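Moved the desk stuff around again over the weekend, and I've been meaning to write down how the room is set up now, mostly so I can find it later. I did the same in January for the kitchen shelves and have looked at that post more often than I expected.

The room is the small one at the back of the apartment in Fillville. It has a desk with a metal frame, a white table, beige carpet, and a closet that sticks. I work there in the mornings and fold laundry there at night, so the two jobs have to share the space. Up to now they have shared it badly.

## Under the desk

I started with the floor because that was the part I kept putting off. The power strip used to sit loose on the carpet behind the desk, and every time I vacuumed I pushed it farther into the corner. Then I'd have to get down on my knees to plug in a charger. It is up by the metal bar now, near the back, and I can reach the switch with my foot if I take my shoe off.

The cables are another matter. I bought a pack of hook-and-loop ties (Dornar, the plain black ones) and used 16 of them on the cords behind the bookcase, which was a good afternoon's work. By the time I got to the desk I had two left and no patience. The black ones still hang down over the bar in a tangle, and one thin white cable is still on the carpet. I followed it with my hand for a while and gave up before I found the other end.

What I did do:

- Unplugged everything, wiped the dust off the strip, and plugged back in only what gets used.
- Threw out a printer cord for a printer I gave away.
- Put masking tape labels on the plugs, written in pencil, so I can change them.
- Vacuumed all the way to the wall, including the groove where the post of the desk presses into the carpet.

The strip has a little red light that stays on. I thought about covering it with tape and then left it, as it tells me from the doorway whether the thing is switched on.

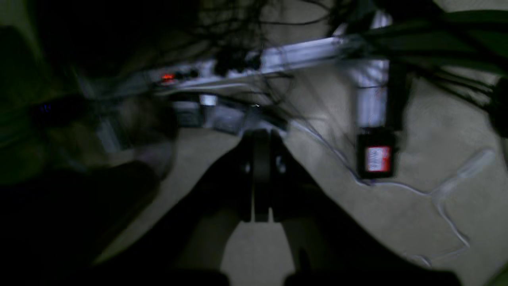
## The table

I had a different plan for the table. I was going to sell it and get something narrower, and I even went to Kontogiannis, the secondhand furniture place, to see what they would give me for it. They offered less than I would have spent on gas and a helper to get it there. So it stayed, and I've come around to it. It is white and smooth and big enough to lay a shirt out flat with room left over, and that was never true of the bed, where I used to fold.

There is a seam where two panels meet, and crumbs get into it. I run a damp cloth along it before I put any clothes down. Dark shirts pick up everything, so I do those first while the table is clean. Light ones go last.

My rule now is that nothing lives on the table. Mail goes on the shelf by the door, the scissors and tape go in the desk drawer, and if there's a basket on the table it means I'm in the middle of folding. I have broken this rule a few times already, mainly with mail.

## Folding T-shirts

I own too many black T-shirts. Most are plain, and I can't tell them apart until they're unfolded, so it matters to me that they all end up the same size. I used to fold them in half the long way and then in thirds, and the stack leaned over by the third or fourth shirt. These days I go at it more slowly:

1. Lay the shirt flat and pull the hem and the shoulders until the fabric stops rippling.
2. Fold one side in, sleeve and all, and run a hand down the new edge so it's straight.
3. Do the same on the other side. The sleeve on this side is the one I forget. It ends up as a flap sticking out at the bottom, and the edge goes crooked with it.
4. Check that the two long edges are parallel. If one slants, open that side and do it over.
5. Fold up from the hem, twice for a short shirt and three times for a long one.

Step four is where the time goes. One good edge and one bad edge is how most of my shirts look halfway through, and I used to keep going and hope the next fold would hide it. It doesn't hide it, the slant just gets thicker.
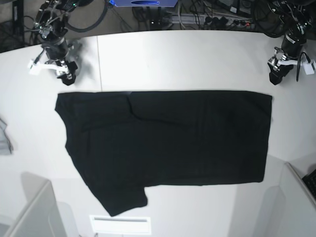 I also stopped smoothing out every crease. A soft diagonal line across the front of a cotton shirt falls out once it's been worn for a while, and I would rather be done. Work shirts are different and go on hangers.

The folded stacks go into the Brerkholm drawer unit, which is in the closet. Its drawers are shallow, so the shirts stand on edge in one row, hem side down. When the row gets tight I take a couple out for the rag bag. Socks are in the drawer below and are not folded at all. I tried it once and it lasted one wash.

## Still to do

The cables, obviously. I want to get another pack of ties and maybe a tray that screws in under the desktop, if the screws aren't longer than the top is thick. I need to measure that before I buy anything.

The closet door needs planing or new hinges. I've also been thinking about a lamp for under the desk, a small clip-on one, as it's dim down there and I'm tired of holding a flashlight in my teeth. And the masking tape labels are already curling at the corners, so those will have to be done again with something better. I'll add to this post when the tray is in.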